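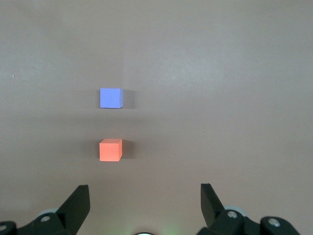 Lodger-cook wanted for a small walking guesthouse, April to October

Hello! I'm Sanne Lambrechts and I run Prastach, a guesthouse with six bedrooms at the top of a very steep lane, and I'm looking for somebody to come and cook with me for the season. I've done the evenings by myself for two years and I love it, but my knees don't, and last August I fell asleep in the larder with my apron on (a guest found me, she was very nice about it).

The job is mostly suppers. We feed whoever is staying, plus a few walkers who've booked ahead, so on a full night you'd be cooking for around 30. It's one set meal with a vegetarian version, served at half past seven at the long tables, and everybody gets the same pudding. I write the menus in March and then ignore them completely once the garden gets going, so you'd need to be the sort of person who sees a crate of courgettes and doesn't panic. If you've got a better idea than mine, we'll cook yours.

You don't need certificates from a fancy kitchen. Ngan-ling Lui, who was with me for my first season and taught me most of what I know about rice, had only ever cooked for her own family before she came. What I do need is someone who can keep four pans going without shouting, who tastes things, and who washes up as they go. You'll have to have a food hygiene certificate before the first guests arrive, but if you haven't got one I'll pay for the course.

A normal day starts at two in the afternoon. We prep until five, have a cup of tea and something to eat ourselves (sitting down, I insist), then it's full steam until the puddings are out. You should be finished by half past nine. Breakfasts are mine and I'm very territorial about them, so your mornings are your own – the path up to Irel starts behind the woodshed and you can be at the tarn and back before lunch if you get a move on.

You'd work five days out of seven. The two days off are together, always, and I write the rota a month ahead so you can plan a trip home or have people to stay.

Pay is £2000 a month before tax, with your room and all your food on top. The room is over the old dairy, across the yard from the house, with its own shower and a decent desk. It has a double bed and a radiator that knocks. Couples are welcome to ask, and Feng-yi Yuen, who looks after the bedrooms and the bookings, could do with a hand at changeovers if your other half wants some hours. I can't take pets, I'm afraid, as my old dog is a misery with visitors.

Things you should know before you write to me: the nearest shop is in Granström, 6 miles away, and the bus goes twice a day and not at all in the evening. A driving licence would make your life much easier and you're welcome to borrow the van. Phone signal is hopeless in the dairy and pretty good on the wall by the gate. It rains a lot. In July the midges are dreadful and I won't pretend otherwise!

If you're still reading, please write me a proper email. I don't want a covering letter full of passion for hospitality, just tell me who you are, where you've cooked (home counts) and what you'd make on a wet evening for a table of hungry people who've been out since breakfast. Add the name of someone I can ring who has eaten your food more than once.

I'll read everything by the end of January and answer everyone, even if it's a no. After that I'll ask a few people up for a night in February, and we'll make supper together and see how we get on in the kitchen. I'll refund your train fare and collect you from the station.

Write to Sanne at the Prastach address on our contact page, with "Suppers" in the subject line so Feng-yi knows to pass it on to me.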